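Dustley to Open Clothing Sorting and Resale Center in Nolia

NOLIA, July 22, 2023 – Dustley, a secondhand clothing service, will open a sorting and resale center in the former Volley building on Brito Street next month. The center will take in used clothing from households in Nolia and the surrounding towns, and will sell part of it in a shop on the ground floor.

Households can order a collection bag through the Dustley website at no cost. Each bag holds up to 16 garments. Once it is full, the customer books a pickup or drops it at the Brito Street counter during shop hours.

The company began a home pickup trial in May with 200 households. More than 1,000 garments came in during the trial, mostly sweaters, jeans and children's clothes. Customers who took part asked for clearer directions on how to prepare their clothing, and Dustley has rewritten its sorting guide as a result.

The new guide asks customers to clear a bed or a large table and lay each item out flat before packing. Sleeves should be pulled out to their full length so that cuffs, elbows and underarms can be checked for holes and stains. Pants and jeans go in a separate pile. Items with missing buttons or small tears are accepted if they are clean.

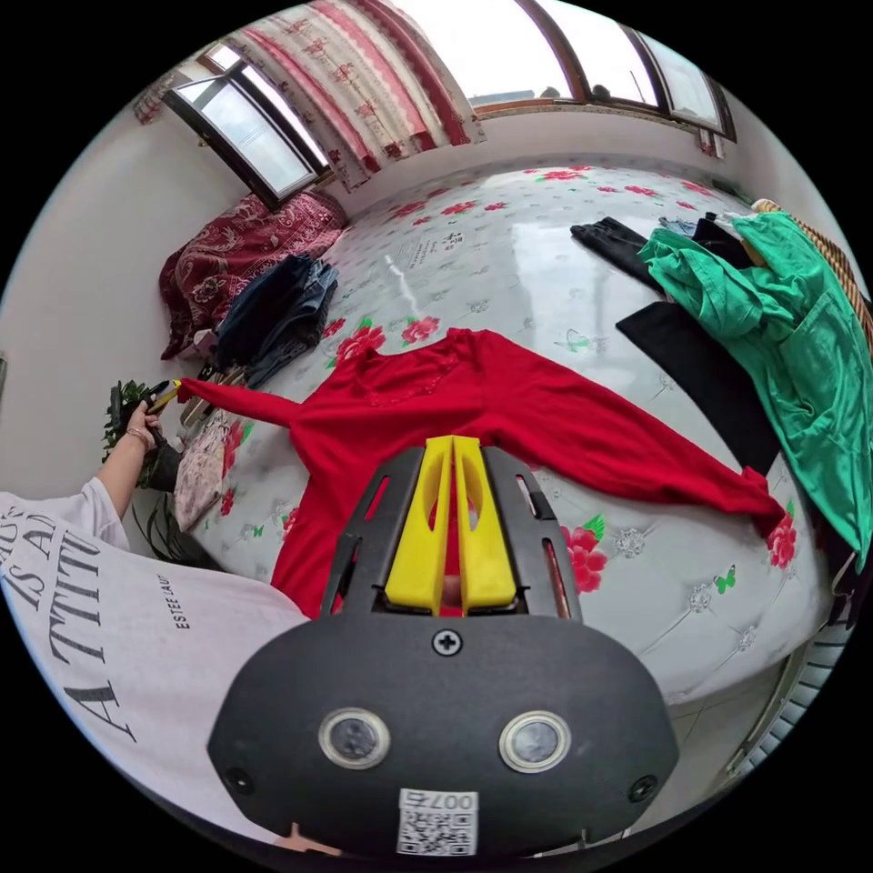 A red sweater with its sleeves spread out on a bed, with jeans and other clothes nearby.

Clothing that arrives at the center will be checked a second time and graded. Items in good condition will be priced for the shop, where nothing will cost more than $99. Worn items will be sold by weight for use as cleaning cloths or filling. Dustley does not accept underwear, pillows or wet clothing.

Customers may choose store credit or a cash payment for items that sell. Payments are made at the end of each month. Items that do not sell can be returned on request for the cost of delivery.

The printed sorting guide is available at the Brito Street counter and will be included with every collection bag. Bags can be ordered now for pickup after the opening.

Media contact: Dustley Press Office, Brito Street, Nolia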